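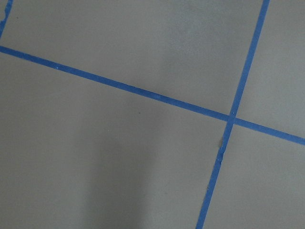
Photo: Tomos Gittins / Vosmont

Eleri Wogan teaches the arm at Vosmont by hand, and the blue tape on the gray surface is her idea. "Each panel is one starting place," she told me. "I put the object in a panel, I guide the arm, I save the example. Then I change the panel."

She records 70 examples in a day when all goes well. The total is now 1,853, and 14 of them she wants to delete.

I asked if the torn bits of tape disturb the learning. "I was afraid of it, so in May I replaced everything. The results stayed the same." Now she leaves the tape alone — also the small flap near the crossing.

Her colleague Declan Horrocks would like more shadows in the data. "He is right," she said, "but he doesn't do the recording."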